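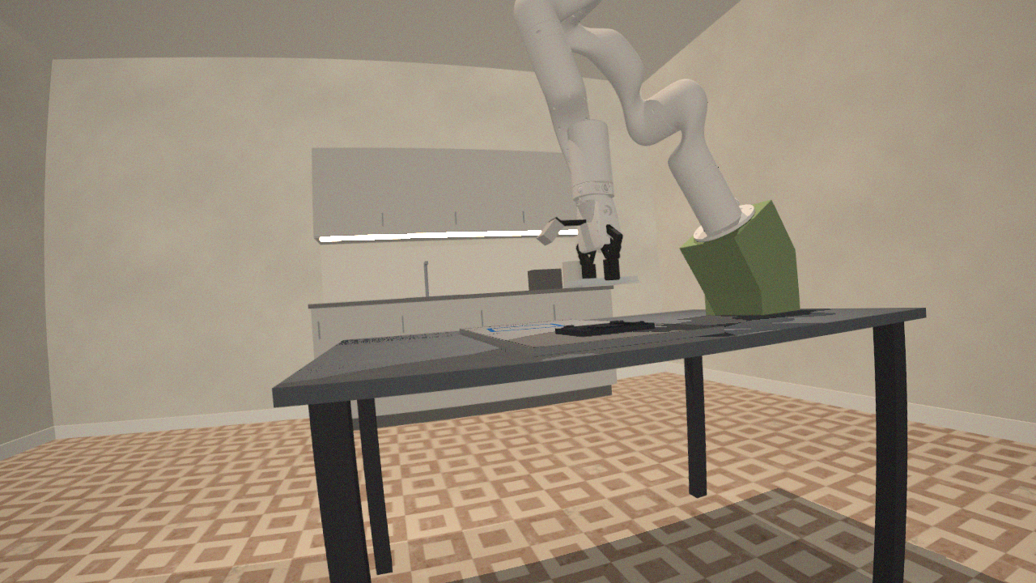 White arm on its green base, kitchen unit behind.

The Long Way Around: How a Box of Old Manga Keeps Going From House to House

By Mbali Zulu

The box arrived at my door in October with a strip of packing tape across the top that had been slit and re-taped so many times it had turned into a kind of hinge. I had been waiting for it since spring. Inside were fourteen volumes of girls' manga, most of them older than my marriage, a spiral notebook with a coffee ring on the cover, and a note in purple pen that said, "Skip nothing. Even the bonus chapter about the horse."

I did not skip the horse. I am glad, too, because the horse chapter is where the notebook gets really good. Three different readers had filled the margins of two whole pages arguing about whether the horse was drawn by the artist or by an assistant on a deadline, and one of them had taped in a tracing of a hoof to make her point.

I should back up. The Plorel Circle is a reading club for people who love shoujo manga from the years when you mostly found it by luck. It started in Jiltdale with Chelsea Pearce, who was then running a small fan page and answering the same email over and over: where can I read this, it's out of print, my library gave its copy away. She owned the books. She could have scanned them, I suppose, and plenty of people told her to. What she wanted was for somebody else to hold them.

"I kept thinking about the paper," she told me on the phone, while a dishwasher groaned somewhere behind her. "The old magazines were printed on that pink and green pulp, and even the collected volumes have a smell. You read differently when you're a little bit afraid of cracking the spine."

So she mailed a box to a reader she had never met, with a list of addresses inside and a request to send it on within eight weeks. It came back to her a year and a half later, heavier than it left. People had put things in. There were bookmarks and postcards, a pressed maple leaf, two volumes of a skating series she had been hunting for since high school, and a notebook she had not packed.
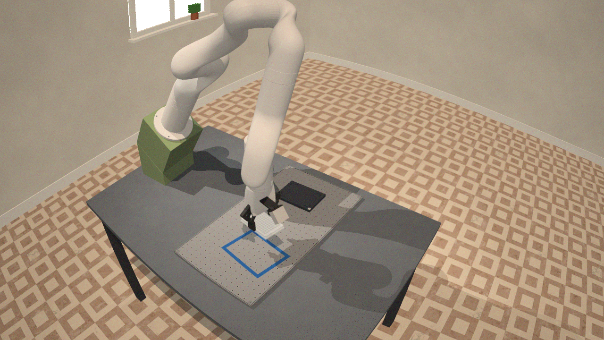 The Plorel Circle — Letters and Lending

The club has 40 members now and three boxes in motion, and the collection stands at 93 volumes. I know that last figure because Mio Hamada keeps the list, and Mio's list is a wonderful thing. It gives the title, the printing, the condition when last seen, and then a column simply headed "Remarks," where you may learn that volume four has a grape jelly stain on the page where the pianist confesses, and that nobody is to try to clean it.

Mio also writes the translation notes. A good part of the collection is in Japanese, and when she joined she began slipping typed sheets between the pages so that readers who don't know the language could follow along. They aren't full scripts. She gives you the dialogue for the big scenes and sums up the rest, with her opinions left in. ("They talk about the school festival for six pages. You will understand from the hair.") I laughed out loud on a train at one of her sheets, and then had to explain to the man across from me what a second-year transfer student was and why one should never trust him near a rooftop.

I asked whether she had ever thought of doing the whole thing properly, start to finish, and putting it online. She said she thinks about it every winter. Then she gets a letter from a reader who has worked out a page on her own with a dictionary and wants to know if she got it right, and Mio spends the evening answering that instead.
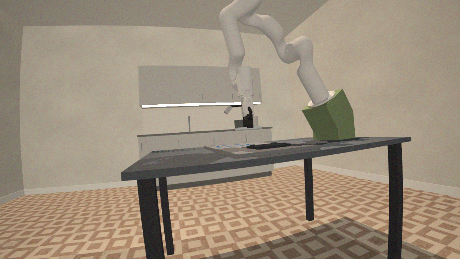
What Happens to a Spine After Thirty Readers

These books were never built for this. The glue dries, a page lifts, then the page next to it lifts to keep it company. For the first few years Chelsea fixed things at her own table with a brush and a library handbook, and she will tell you cheerfully that some of those repairs were dreadful.

The worst cases now go to Roswitha Hämmerli, who learned her trade at the Gruber bindery in Josthorpe and had never opened a manga in her life before a cousin brought her one in pieces. She charges the club for materials and asks to read each book before she sends it back. Her first was a ghost story. Her second was a long, rather soapy romance set at a ballet school, and she wrote to Chelsea in some distress when she discovered that it ended on a cliffhanger and that the next volume was in a box three states away.

Her advice to anyone with a shelf of old paperbacks is pretty simple. Stand them upright, snug but not jammed. Keep them out of the sun and away from the radiator. And please, she says, no clear tape, ever, for any reason, even if the page is coming out in your hand and company is at the door. She has spent whole afternoons lifting off tape that took two seconds to put on.

The Notebooks

I could have written this entire piece about the notebooks — my editor will be relieved that I haven't. There are nineteen of them. Hannelore Brunner, who was the fifth person ever to receive a box, has been copying them out by hand and then typing them up, and she guesses she still has a winter's work ahead of her. Something like a private history of being a fan is in there. People write about the first series they loved, and what was going on in the house at the time, and who they lent it to and never got it back from. One woman read an entire sword-and-roses epic in a hospital chair and wrote her notes in the dark. A few pages later somebody wrote back to her.

Postage is the club's one real worry. It cost $3,000 to keep the boxes moving last year, shared out among the members, and the boxes keep getting fatter because people will not stop adding to them. Chelsea has asked everyone to please put in no more rocks. (There had been a rock. It was from a beach that appears in volume seven.)

As for my box, I kept it nine days over. I wrote four pages in the notebook, mostly on the horse, where I sided with the assistant theory, and I put in a bookmark my daughter made. Then I bought new tape and sent it on to the next name on the list, with a note to skip nothing. If you'd like to be on that list yourself, write to the circle in Jiltdale and mention what you read first. There is a wait, but they do answer every letter.
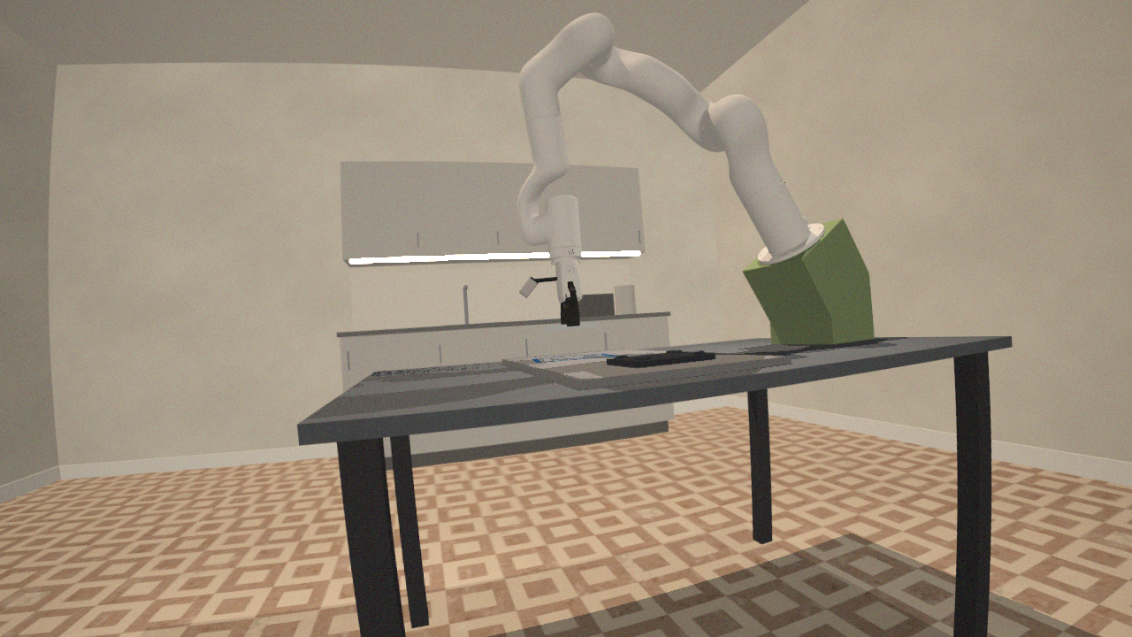

The arm in a tall arch above the dark gray tabletop.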